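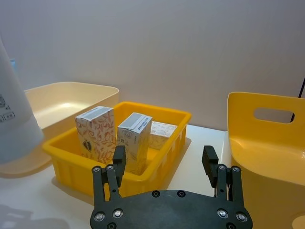
4장. 작업대 배치와 첫 집기 연습

조립을 마치고 나면 당장이라도 팔을 움직여 보고 싶으실 거예요. 저도 그랬으니까 그 마음은 잘 압니다. 그래도 Vemmont 양팔 키트를 집이나 공유 작업실에서 처음 돌리신다면, 통을 놓는 자리부터 차분히 잡고 시작해 주세요. 이 장은 두 팔의 원점 설정(3장)이 끝났다고 보고 이어집니다.

4.1 통 놓기

1. 흰 상판을 마른 천으로 닦고 공구와 남은 나사를 모두 치웁니다. 작은 나사 하나가 통 밑에 깔려도 통이 까딱거리는데, 막상 해 보면 그 원인을 찾는 데 한참 걸립니다.

2. 노란 상자를 두 팔 사이 한가운데에 놓습니다. 벽과 꼭 나란할 필요는 없고 조금 비스듬해도 괜찮아요. 다만 한번 정한 각도는 연습이 끝날 때까지 그대로 두세요.

3. 왼쪽에는 크림색 통을, 오른쪽에는 큰 노란 통을 둡니다. 팔이 지나갈 길을 남겨 두고, 두 팔을 대기 자세로 보낸 다음 그리퍼 높이를 맞춥니다. 높이는 상자 테두리 언저리에서 시작하면 무난하고, 양쪽을 번갈아 조금씩 손보다 보면

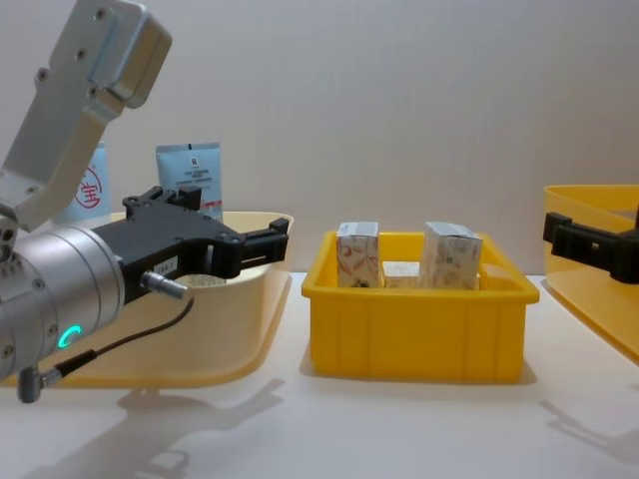
어느 순간 좌우가 비슷하게 맞아 들어옵니다. 여기서 너무 욕심내지 마세요. 남은 차이는 4.2의 보정에서 잡히니까 눈으로 보기에 나란하면 넘어가셔도 됩니다.

참고: 제어 프로그램 Tazi에서는 자세를 573번 슬롯에 저장해 두면 편합니다. 뒤에 나오는 예제가 모두 이 번호를 불러오거든요.

4.2 물건 넣기와 손목 카메라 확인

1. 노란 상자에 가벼운 종이 상자를 넣습니다. 세운 것과 눕힌 것을 섞어 두면 연습이 훨씬 재미있어져요! 안이 빈 상자를 쓰면 떨어뜨려도 마음이 편합니다.

2. 손가락을 끝까지 벌리고 손목 카메라 화면을 켭니다. 양쪽 손가락 끝이 모두 화면에 들어와야 합니다.

3. 화면에서 노란 상자의 앞쪽 모서리를 찍어 기준점으로 등록하고 '보정'을 누릅니다. 10초쯤 기다리라는 안내가 나오면 그동안 상판을 건드리지 마세요. 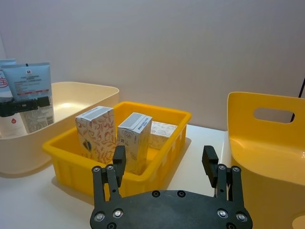

그림 3. 손목 카메라로 본 노란 상자. 왼쪽은 크림색 통, 오른쪽은 손잡이 구멍이 있는 큰 노란 통.

주의: 보정 중에는 두 팔의 작업 범위 안에 손을 넣지 마십시오. 물건을 바로 세우고 싶으면 먼저 정지 버튼을 누르고, 팔이 멈춘 것을 확인한 뒤에 손을 넣으십시오.

4.3 한 팔로 천천히 집어 보기

1. 오른팔을 상자에서 멀리 물려 두고 왼팔만 사용합니다.

2. 속도를 가장 낮은 단계로 내립니다.

3. 세워 둔 상자 위 100mm 지점까지 보낸 뒤 똑바로 내립니다. 손가락을 닫고, 들어 올리고, 제자리에 내려놓습니다. 이 동작을 3회 반복합니다. 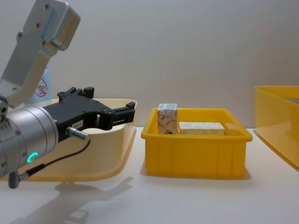
케이블 점검은 귀찮아도 매번 해 주세요. 이 설명서의 초안을 함께 읽어 준 Hafþór Bergmann도 다른 건 다 줄여도 이 대목만은 빼지 말자고 하더군요. 그리퍼 옆면의 은색 커넥터를 살짝 만져 헐겁지 않은지 보고, 거기서 나온 가는 검은 케이블이 손목 관절 아래를 따라 회색 ㄱ자 플러그까지 느슨하게 이어지는지 확인합니다. 팽팽하게 당겨져 있으면 손목을 돌릴 때 플러그에 힘이 실려요. 손목 관절의 고리 모양 표시등에 녹색 불이 들어와 있는지도 같이 봐 두시고, 꺼져 있으면 동작을 시작하지 말고 3장의 전원 항목으로 돌아가세요.

참고: 눕혀 둔 낮은 물건은 세운 상자 옆에 바짝 붙어 있으면 손가락이 들어갈 틈이 모자랄 수 있습니다. 처음에는 사이를 넉넉히 벌려 놓고, 익숙해지면 조금씩 좁혀 보세요. 오른팔까지 함께 쓰는 순서는 5장에서 이어집니다.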